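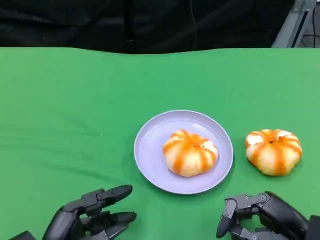
Figure 2. Pale lavender plate on the green cloth, with a black backdrop behind the table.

4.2 Does the cloth matter?

Moncrieff and Mkhize claim that a strongly coloured tablecloth makes people set a plate down closer to the middle of the table. We doubt this. Their study compared a green cloth with a bare table, so colour and cloth changed together, and any effect could come from either. A cloth also wrinkles. The one in Figure 2 has shallow folds, most of them on the left, and the plate stands slightly right of the midline. It would be easy to read a preference into that, and we would rather not. One plate on one cloth says very little.

Of the 104 people who took part in our June sessions, five mentioned the folds without being asked, and two said they had moved the plate to avoid them. The earlier paper does not say whether its cloth was ironed. Until someone repeats the work with a flat cloth in several colours, we treat the claim as unproven.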